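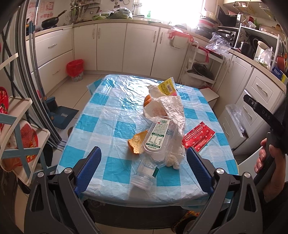
*The kitchen table, checked cloth, before clearing.*

Danica Kadlec had a system for the table, and the system began with the cloth. It was plastic, turquoise and white and pale blue, and it had come with the apartment. Everything on it was to be sorted before anything was carried away.

Paper first. The long crumpled sheet went under paper, and so did the wad of tissue, after a short review. The clear container with the 280 on its label was plastic. The jar was also plastic, a separate entry, as it had a rim. The two packets, yellow and red, she set aside as undetermined.

"Film or foil?" she said.

"Trash," said Sabina Tóth from the hallway.

"That is not a category."

The building at Loreo charged 200 for a mixed bag. Danica had paid it once, in June, and had kept the receipt. Since then she had read the sorting rules through 5 times and found 2 errors, which she had reported in writing. The office at Skusteo had thanked her and changed nothing.

The orange peel remained. It was organic, which was simple, but the organic bin was downstairs, and the light in the stairwell had gone off at four.

Sabina came in, picked up the peel, smelled it, and put it back on the cloth.

"You could leave it until morning," she said.

Danica considered the loose corner of the cloth — it had never hung straight — and pulled it level with the others. Then she went to look for the flashlight.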